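Báscula de cocina Plakbridge
Distribuida por Briltimport

Inicio > Cocina > Pesar y medir > Básculas mecánicas

Disponible en crema y en verde botella
Envío desde nuestro almacén de Barport

La Plakbridge es una báscula mecánica. No lleva pilas, no se conecta al móvil y no felicita a nadie por haber pesado la harina. Se pone el plato, se echa lo que sea y la aguja se mueve. Quien busque estadísticas semanales de consumo de lentejas encontrará modelos más habladores en esta misma sección.

El cuerpo es de chapa esmaltada y pesa lo suyo, de modo que no sale corriendo por la encimera cuando se amasa al lado. La esfera marca hasta 6 kg en divisiones de 20 g. Para medir levadura o azafrán no sirve, y lo decimos antes de que lo diga otra vez la señora Ehlers (ver opiniones). Para mermeladas, pan, patatas y la carne del domingo sobra.

El plato es de acero inoxidable, se levanta sin herramientas y puede ir al lavavajillas. El cuerpo no. Hemos recibido una unidad que había pasado por el programa intensivo y la tenemos en la oficina, a la vista de todos, como advertencia.

Dónde ponerla

Necesita una superficie plana y firme. Una balda de obra o un mueble empotrado aguantan de sobra; un carrito con ruedas, regular. Ocupa poco más que una tetera grande y admite compañía: libros, botes, alguna maceta. 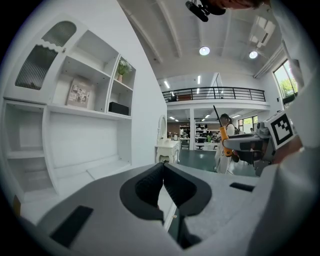 Estantería blanca de compartimentos abiertos, con una planta de flores blancas en maceta rosa.

Si va a vivir en una balda alta, conviene bajarla para pesar. La esfera se lee de frente, y mirada desde abajo siempre parece que falta mantequilla.

Puesta a cero

El tornillo de ajuste está detrás, debajo del plato. Gírelo despacio con el plato puesto y vacío hasta que la aguja coincida con el cero. Un cuarto de vuelta suele bastar. Si cambia el plato por un cuenco propio, repita la operación - y acuérdese de deshacerla después, que luego vienen los bizcochos misteriosos.

Características

Capacidad: 6 kg
División: 20 g
Plato: acero inoxidable, desmontable
Capacidad del plato: alrededor de 1.000 ml
Cuerpo: chapa esmaltada
Garantía: 5 años para el mecanismo
Contenido de la caja: báscula, plato, hoja de instrucciones en una sola cara

Opiniones de clientes

Elvira Lozano
La compré verde. Mi marido dice que parece de consultorio de pueblo y tiene razón, por eso la compré.

Birgit Ehlers
Buena báscula, pero no distingue 7 gramos de levadura de 12. Tres estrellas.

Panagiotis Katsaros
Llegó con el plato rayado y me mandaron otro en abril sin discutir. Ahora tengo dos platos. En el rayado dejo las llaves.

Recambios y accesorios

Plato suelto de acero
Cuenco hondo Samarakoon, compatible con el mismo soporte
Juego de patas de goma

Para recambios de modelos anteriores, escriba a Tania Munshi, en atención al cliente, e indique el número grabado en la base. Las consultas se atienden hasta las 17:00. El color crema antiguo, más amarillento, ya no se fabrica y el nuevo no combina con él.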